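About us

Ukano is a small company of 24 people. We collect examples of handwork for robots that learn. Our customers build the learning systems; we deliver the recordings from which these systems learn to pick up, sort and put away ordinary things.

We started with one table and two used arms, in a rented room behind a bicycle workshop. The founders, Bronwyn Hapeta and Toivo Savolainen, had worked together on packing machines and both were tired of writing rules for every new carton. They wanted to show the machine the work, many times and in many ways, and let it find the rule. For the first year they did all the recording themselves, mostly in the evening.

What we do

A customer comes to us with a task. It can be short, such as putting a tool in a bin, or it can have several steps and need two arms together. We write the task down in plain sentences, build a table for it and record our operators while they carry it out by guiding the arms. Each recording is called an episode. It contains the views from the cameras, the positions of all joints, and one sentence which says what was done.

Our largest delivery until now had 3,501 episodes. The smallest order we accept is 700. Under this number, in our experience, the customer does not get enough variation to be happy with the result, and we prefer to say so before the contract and not after.

How a table is prepared

We do not use special training objects. The things on our tables come from hardware stores, kitchens and our own drawers. Scissors are a favorite of the operators and also a small enemy — they are flat, the handles are open loops, and it matters very much which way the blade points. An operator may approach them from above with one arm while the other waits near the table surface, and the wrist camera of the waiting arm records this too. Bottles and slim tools stay close by, so that the system must learn to choose between things and does not simply grasp whatever it meets first.
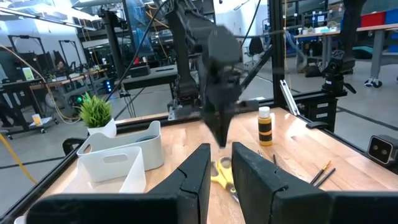
Who reads the recordings

Every episode is watched by a second person before it leaves the house. Marjatta Lindqvist leads this group. She came to us from a translation office, and she reads the task sentences with the same strictness: if the sentence says "scissors in the front bin," then an episode which ends at the rear bin is not a success, even when the movement is beautiful. Such episodes are kept, but under a separate label. Some customers ask for them, as a system can also learn from a failed attempt when it is marked honestly.

Blurred pictures from the cameras are normal when an arm moves fast, and we leave them in. A robot in daily use will have the same blur.

The review tool is called Vavari. Jörg Janssen wrote it in our second year and still maintains it. It shows all camera views side by side and stops at each place where a gripper opens or closes. Customers receive access to it together with their data.

Our operators

Ten of us operate the arms. No technical education is required for this job, but patience is. Among our operators are a former dental assistant, two people from watch repair and a retired music teacher. Training takes three weeks. We work in blocks of 50 minutes, and after each block the operator changes the table or takes a pause. Tired hands make recordings that all look the same.

Senan Ní Mhurchú plans the blocks and is also the right person to ask about open positions.

Working with us

Most projects begin with a trial of one week, on one table, with your list of objects. You may send your own objects to us; please write on the package if they are fragile. Arms and grippers from Drernamik are already installed here, and for other makes we need time to prepare the mounts.

Visitors are welcome in the afternoon, after two o'clock. In December we are closed for the last two weeks and the arms are serviced.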